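Palm leaf wallpaper in a tiny work nook, too much?

Home Improvement > Walls and Paint
Page 1 of 1

tealfrond
ok need opinions fast, ordering more rolls tonight. Did the hobby nook, three walls, same palm print on all of them. Table is that dark red-brown marble look with the white and pink veins. Husband says it's "a lot." I say it's a jungle and I love it. Also fighting over where the toolbox and the little drawer cabinet go. Right now both at the back.

Print is the big leaf one from Skorkico, 8 rolls, $146 total on clearance. Would do the hallway too if people don't hate it. 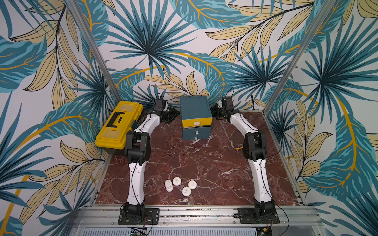

Nook so far, toolbox back left corner

Let me know!! Hallway is narrow btw and has no window.

grout_and_about
Love the teal. The mustard stems are what makes it for me. Would not do the hallway. Narrow + no window + giant leaves = cave

papercut77
Disagree, dark narrow hallways are the BEST place for a loud print. You walk thru, you don't sit there. The nook is where you have to stare at it while you're trying to find a screw.

tealfrond
@papercut77 fair but the background is white so it's not dark at all in person

marlstone
My issue is the table. Busy top, busy walls. Drop a small part on veined marble and good luck. I'd put a plain mat down, gray or cream, done. Keep the walls.

grout_and_about
+1 mat

hexkeyhoarder
Nobody's talking about the toolbox so I will. Yellow is great with that paper, picks up the stems. But why at an angle?? Square it up to the corner. You lose a ton of table with it sitting diagonal like that.

tealfrond
angle is on purpose, I can get the lid open without smacking the wall. tried it square, scraped the paper first day. tiny mark, not telling anyone where

hexkeyhoarder
ok that's legit. Could put it on the floor then

papercut77
Floor toolbox = stubbed toe. Leave it. I'd move the drawer cabinet, put it where you can reach it without leaning over everything.

marlstone
Drawers stay at the back imo. Front of a table fills up with junk in a week no matter what, at least keep the furniture out of it.

papercut77
we will never agree on this lol

rollerboy_ken
Did you prep the walls? I did a leaf print over semi gloss in the spare room, the old Kellthorpe primer, seams lifted by December. Also how are the corners. Big prints are murder at corners, fronds never line up.

tealfrond
sanded and primed, yes. corners I didn't sweat, the aluminum posts run down where the walls meet so you hardly see the join. BEST decision

rollerboy_ken
Smart. Hallway won't have that tho. Budget an extra roll for matching, maybe two around doors. And check the batch number, clearance stuff gets mixed. Mine was off by a shade and I saw it every single day

grout_and_about
^^ this. the Grendham store let me open rolls at the counter and compare. Ask

marlstone
Or paint the hallway. Pull the khaki out of the fronds, one gallon, finished by lunch. Awad has a dusty one, pretty close from memory.

tealfrond
hmm khaki hallway leading to jungle nook... kinda into that. Husband would definately vote for it. Ordering a mat either way, cream. Toolbox stays crooked, sorry hexkey

hexkeyhoarder
I'll live. Post the hallway when it's done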